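Demostración por teleoperación: manipulación de bollos al vapor

Publicado el 10 de enero de 2026 – Galería técnica, proyecto Vendmont

Esta página reúne material de la tarea de cocción al vapor del proyecto Vendmont, que Lorkutora desarrolla junto con Koltbridge. El objetivo es registrar demostraciones humanas completas, con el operador guiando el brazo a distancia, para entrenar después una política de control por imitación. La tarea consiste en trasladar bollos entre un plato y la bandeja perforada de una vaporera, y combina varias dificultades conocidas: objetos blandos, geometría irregular y superficies metálicas con reflejos.

El conjunto actual contiene 457 episodios. De ellos, 296 superaron la revisión manual y forman el subconjunto de entrenamiento. El resto se conserva con su etiqueta de fallo: agarre perdido, deformación excesiva del bollo, colisión con el borde o interrupción del operador. Los episodios fallidos no se mezclan con los válidos, pero se usan para ajustar el detector de agarre.

Cada episodio guarda la posición articular, la apertura de la pinza y las imágenes de muñeca y de cabeza, con una base de tiempo común. La longitud es variable – hasta 2232 pasos en las secuencias más largas – y no se recorta la fase de aproximación. Las pausas del operador también se mantienen en el registro original; el filtrado se hace en una copia.

Las vistas siguientes combinan la cámara de muñeca y la cámara de cabeza.
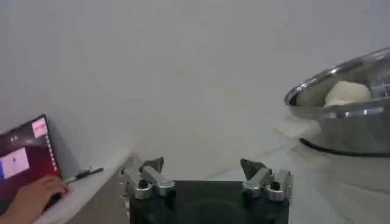 Cámara de muñeca, pinza abierta. A la derecha, el cuenco de acero con la masa; a la izquierda, una mano sobre el portátil.

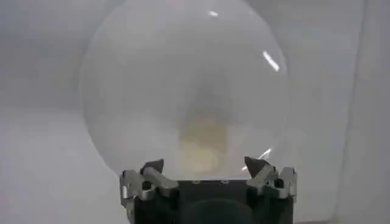
Superficie transparente y curva delante de las dos puntas de la pinza. Los brillos y la falta de textura hacen de este tipo de material un caso difícil para la estimación de profundidad.

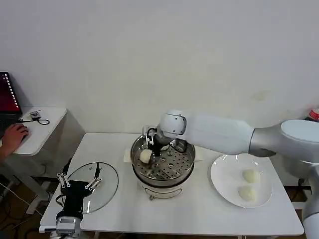
Cámara de cabeza: bollo sujeto sobre la bandeja perforada, con otros dos en el plato. La tapa de vidrio está en la parte izquierda de la mesa.
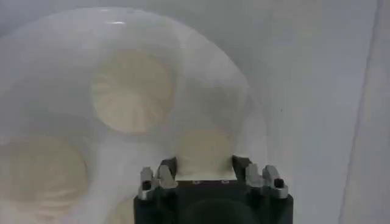
Cámara de muñeca con una pieza redonda de color claro entre las mordazas. Los contornos se ven suaves, con poco contraste entre las piezas y el plato translúcido.

Grecu, que trabajó con una versión anterior del protocolo, nos escribió que el número de episodios le parece menos importante que la variedad de las posiciones iniciales, y que en sus pruebas la política aprendía la trayectoria media y fallaba en cuanto el plato se desplazaba unos centímetros. Recomienda además anotar qué operador grabó cada secuencia, ya que los estilos de agarre difieren mucho y el modelo tiende a promediarlos.

La observación sobre los operadores se ha incorporado al formato. En la versión 3 del protocolo, cada episodio lleva un identificador anónimo de operador y otro de sesión, y la partición entre entrenamiento y validación se hace por sesión completa. Con la partición anterior, por episodio, la validación daba resultados demasiado optimistas: dos secuencias grabadas seguidas comparten casi toda la disposición de la mesa.

En cuanto a las posiciones iniciales, el plato se coloca ahora según una lista generada antes de cada sesión. El operador no elige. La orientación de la tapa y la distancia entre plato y vaporera también varían, dentro del alcance cómodo del brazo.

Notas sobre la teleoperación:

– El movimiento del operador se escala antes de enviarse al brazo. En la fase de descenso sobre la bandeja se aplica una escala menor, con transición gradual para evitar saltos en la consigna.

– La pinza se controla en posición, con límite de corriente. Sin ese límite, los bollos quedaban marcados y el episodio se descartaba.

– No hay realimentación háptica. El operador estima el contacto por la imagen, y eso se nota en la velocidad de cierre: los operadores nuevos cierran en varios tramos cortos, los experimentados en uno o dos.

– El guiado manual directo se probó en las primeras sesiones y se abandonó para esta tarea. Las manos del demostrador tapaban el objeto en la cámara de cabeza durante buena parte del agarre.

Queda pendiente la sincronización fina entre cámaras. El desfase actual es tolerable en los traslados, pero introduce ruido en las etiquetas durante el cierre de la pinza. La corrección se aplicará también a los episodios ya grabados, sin cambiar su numeración.

Este sitio utiliza cookies propias y de terceros para analizar la navegación. Si continúa navegando, consideramos que acepta su uso. Aceptar | Configurar | Más información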